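Course handout, Unit 2: Cut Flowers, Substitutes, and the Household Budget
Revised October 2008

## Purpose of the unit

This unit considers how ordinary households decide between goods that perish and goods that last. Students should read the handout before the second seminar and bring their own worked figures. The reading from Unit 1 on household accounts is assumed.

## 2.1 Perishable and durable goods

A perishable good gives its full use within a short period and then has no resale value. A durable good gives its use over several years, and its cost must be spread across those years before any fair comparison can be made. Students often compare the two prices as they appear on the shelf. This is the most common error in the written work for this unit, and marks will be deducted for it.

Cut flowers are a useful case. They are bought often, in small amounts, and few households record the spending. The Kilidham household survey, which is used throughout this course, asked families to keep a diary of every purchase from April onward. Of the 3,000 diaries sent out, 2,115 were returned in usable form. Flowers appeared in 66 percent of those, although many of the same families had left the flower line blank on the opening questionnaire.

The gap between what people report and what they record is treated at length in Unit 4. For the present unit, use the diary figures only.

## 2.2 What counts as a substitute

Two goods are substitutes when a rise in the price of one leads buyers to take more of the other. The test concerns behavior. It is not enough that the goods look alike or stand on neighboring shelves.

The Endus market study found that artificial stems were seldom bought in place of fresh ones. Buyers who owned artificial flowers continued to buy fresh flowers for visits, illness, and funerals. They used the artificial kind in hallways, offices, and rooms with little daylight. In such places the realistic alternative was a bare shelf, and the two goods were therefore only weak substitutes.

Students should also note the effect of season. Fresh hydrangeas are costly out of season in most northern markets, while the price of an artificial stem hardly moves during the year. Any comparison must state the month to which it refers.

Artificial hydrangea and leaves, with white plastic containers.

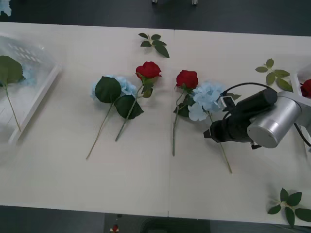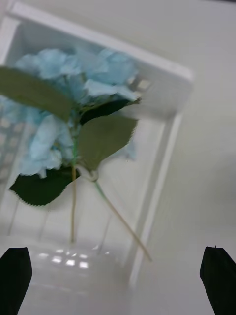 ## 2.3 Spreading the cost

Divide the purchase price by the expected years of use, then add the yearly cost of cleaning and storage. Storage is easily forgotten. A household that changes its displays by season must keep the remainder somewhere, and space has a cost even where no rent is paid for it.

Expected life should be estimated with care. Fading, dust, and changes in taste usually end the use of a decorative good well before it wears out.

## 2.4 Written exercise

Using the price tables for the towns of Min and Enero, prepare a yearly comparison of fresh and artificial flowers for one household. Show all working. State the expected life you have chosen and defend it in a short paragraph. Late work will be accepted only with the written consent of the department office.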